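Threads > Home & Money > Moving

2 min read

Latest Popular Saved Sign in

1/ We moved from Sheehan to Brullholm in November. It's 950 miles. A few notes on what it cost us and what I'd do differently, for anyone planning a long move this winter.

2/ Start with the big furniture. Measure every piece, then measure the doors at the new place. Our dining table is wood and the top doesn't come off. The front door in Brullholm is 30 inches wide. We took the legs off in the driveway and it went in on its side.

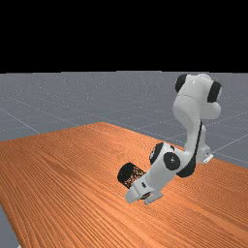 Large wooden table, white arm over it.

3/ Quotes. We got one from Brukik and one from Vudar. Vudar was cheaper on paper but charged extra for stairs, and we have stairs at both ends. Ask about stairs before you sign anything.

4/ We went with Brukik. They priced by the box for small stuff and by the piece for furniture. Final count was 59 boxes. I had guessed a lot lower. Books were the reason.

5/ Put books in small boxes. I used big ones for the first shelf and had to repack them all the same night.
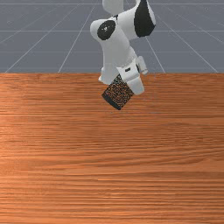
6/ Number the boxes and keep a list on your phone. Room and number on two sides, never on the top, because the tops get covered as soon as they're stacked.

7/ The delivery window was 24 hours, starting Friday morning. The truck came at 9 p.m. Have a lamp and some light bulbs in your car. The last people took the bulbs in two of our bedrooms.

8/ Also in the car: sheets, a shower curtain, medicine, a can opener, phone chargers, toilet paper. We forgot the shower curtain.

9/ Check the furniture before you sign the delivery form. We found a scratch on the dresser and the driver wrote it down. Brukik paid the claim, but it took three weeks and two phone calls.

10/ Change your address with the car insurance company early. Our rate went up after the move and I hadn't put that in the budget.

11/ Still have four boxes in the garage marked "misc." Don't write "misc." on a box.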